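Canettes sur étagère : fiche du jeu de données
Version du 2025-04-07, tenue par l'équipe Staltwood

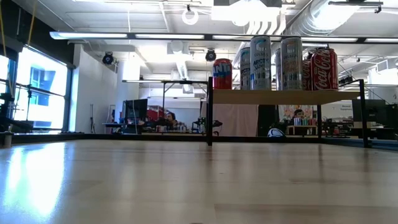 Le jeu porte sur le rangement de boissons en canette sur de petites étagères de table, telles qu'on les trouve dans un coin café ou une salle de pause. Il contient 3637 images réparties en 446 dispositions. Une disposition correspond à un état donné de l'étagère : quelles canettes, dans quel ordre, tournées de quel côté. Les formats sont mélangés exprès. Sur la planche en bois clair cohabitent par exemple une Fanta rouge, des canettes hautes et fines gris argent, dont des Celsius, et des Coca-Cola rouges à l'extrémité droite. Les canettes du second rang sont souvent masquées en partie par celles de devant et doivent quand même être annotées.

Contenu

Le dossier « janow » regroupe les dispositions sur étagère surélevée. Le dossier « trosberg » regroupe les mêmes boissons posées directement sur la table. Les deux dossiers suivent la même arborescence : un sous-dossier par disposition, avec les images et un fichier texte d'annotation. Les noms des sous-dossiers sont des numéros d'ordre sans signification particulière. Quelques numéros manquent à la suite de suppressions de doublons, ils n'ont pas été réattribués.

Annotations

Chaque canette reçoit quatre champs :
marque : telle qu'elle se lit sur l'emballage, sinon « inconnue »
format : standard ou slim
rang : avant ou arrière
lisibilité : entière, partielle ou nulle

La lisibilité est « partielle » dès qu'une lettre du nom manque, y compris quand la marque se devine sans peine. Une Fanta tournée dont on ne lit que « ANTA » est donc partielle. Le parfum n'est pas un champ obligatoire ; quand il a été noté, il figure dans la colonne « remarque », en texte libre et sans vocabulaire fixe. Attention aux majuscules, qui varient d'un annotateur à l'autre dans cette colonne.

Une canette cachée dont seul le bord dépasse est annotée si son format peut être déterminé. Dans le cas contraire elle est omise.

Découpage

Entraînement : 80 % des dispositions. Le reste sert à la validation et au test, à parts égales. Le tirage se fait par disposition et jamais par image, pour éviter que deux vues du même rangement se retrouvent des deux côtés. La liste est dans « decoupage.txt ».

Limites connues

Les reflets sur le plateau verni ou brillant sont marqués quand la lumière du jour arrive de côté. Ils ne sont pas annotés. Les arrière-plans changent peu et un modèle entraîné uniquement sur « janow » risque de s'y habituer. Les bouteilles, briques et gobelets sont absents du jeu. Les marques ne sont pas équilibrées : les sodas courants dominent nettement et sept références n'apparaissent que dans une seule disposition.

Les étiquettes de rang du dossier « trosberg » ont été saisies avant que la règle soit fixée et restent à relire. Cette relecture est prévue pour juillet. D'ici là, mieux vaut ignorer le champ « rang » dans ce dossier.

Utilisation

Usage interne et recherche. Les noms de marques appartiennent à leurs propriétaires et ne sont cités que pour l'identification des emballages. Pour citer le jeu : Sfakianakis, « Canettes sur étagère », Staltwood, 2025. Les erreurs d'annotation se signalent en indiquant le dossier, le numéro de disposition et le champ concerné.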